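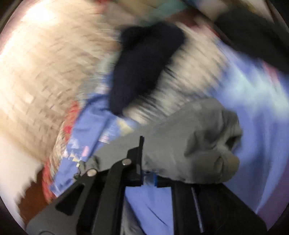 Fig. 1. Periwinkle-blue fabric.

Household Textiles, Unit 4: Folding and Putting Away
Handout for the Sunday group. Instructor: Ximena Medina

Last week we got as far as the grain and ran out of afternoon. Pick up from there.

Grain, briefly again
Woven cloth hangs straight along its length and across its width. On the diagonal (the bias) it stretches, sags and generally behaves like a relative on vacation. Fold along the straight directions. If your finished square looks like a kite, you pulled on the bias. Open it up and start over. Pressing down harder on a kite gives you a flat kite.

Before you fold
Clear the table. Shake the piece out once, holding it by 2 corners, and lay it face down. Smooth from the middle toward the edges with the flat of your hand. Anything still damp goes back on the line, including the thing you are sure will be fine.

The basic fold
Bring the long edges together first, then the short ones. Match the hems, and let the middle look after itself. Old sheets are rarely square anymore, so pick one good edge and keep it on the outside where visitors can admire it. Most flat pieces need 4 folds or fewer. Valentin Ortner's tablecloth has its own arrangements and we will look at it separately.

Fitted sheets
Yes, we are doing them. Tuck one corner inside the next until all of them are nested, lay the sheet down, and turn the elastic edge in to make a straight side. Then carry on as above. The result will be a rectangle in the legal sense.

Stacking
Folded edge toward you, heavier pieces at the bottom. Leave enough room on the shelf to get a hand in - a tightly packed closet looks wonderful until somebody wants a pillowcase.

Homework
Fold one shelf of your own linen and leave it alone until we meet. Write down which pieces slid, and bring the worst one in a bag. Santino Urrutia and Osvaldo Peixoto still owe me theirs from Unit 2.

Reading: the Revilholm booklet, the section on storage. Skip the part about lavender.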